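What the quote leaves out: a buyer's view of laundry-folding automation

Kevser Toprak keeps two spreadsheets for every piece of equipment she is asked to buy.

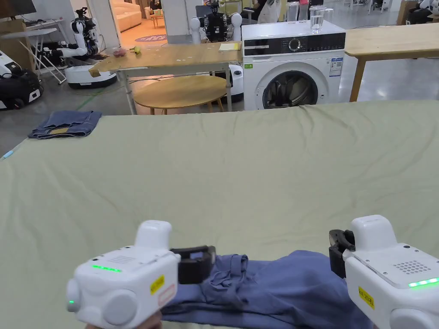

The first is the one the vendor sends. The second is hers, and it is always longer. She handles purchasing for Lerside, which runs short-stay apartments and does its own washing, and since last June she has been trying to work out whether a folding robot belongs in the budget at all.

"I'm not against it," she says. "I'm against being told it pays for itself before anyone has asked me what we wash."

What they wash is mostly sheets and towels, plus a bag service for guests' own clothes. The sheets are dull and predictable, and there have been machines for flat linen for years. The clothes are the trouble. A shirt comes out of the dryer in a ball, one sleeve inside out, and a person has it sorted before they have finished their sentence. Toprak has watched plenty of demonstrations and says she now looks only at how the garment starts. "If it's already lying flat, I get my coat."

Two suppliers made it to her shortlist, Brorkulell and Preleren. One wanted to sell her a pair of arms outright, with support billed by the year. The other offered a lease with software updates included, though "included" took four emails to pin down – it covered the updates and left out the engineer's visit if an update went wrong.

Her own sheet has lines for things neither quote mentioned. Floor space is one. Spare gripper pads are another, along with the hours somebody spends standing next to the machine for the first few months. She also adds a line for collecting examples of the building's own laundry, after both suppliers said their systems would need them.

"So I pay my staff to teach it, and then I pay for what it learned. I asked who owns that material afterward. There was a long pause on the call."

Conall Tully, who runs the laundry room, is a bit kinder. He would take a machine that did only T-shirts, he says, if it did them through the night and left the rest in a basket. Some 200 pieces of guest clothing go through on a busy weekend, and he has trouble keeping people on the late shift. Toprak gave him that point. She still wants to see 6 weeks in the building, on their own loads, before she signs for anything longer.

Neither supplier has agreed to that yet. Brorkulell offered 2 weeks, with its own technician present throughout, and Toprak turned it down. "Then I'm testing the technician," she says.

Her advice to other buyers is mostly about the contract. Ask what the price per garment looks like when the machine stops and a person has to step in. Get the response time for repairs in writing. Find out what happens to the lease if the model is dropped. She would also put aside money for a second folding table – people will go on folding by hand for a good while yet, and hers are too low.

The table is already approved. The robot line in next year's budget has a question mark in it, and she says finance has stopped asking her to take it out.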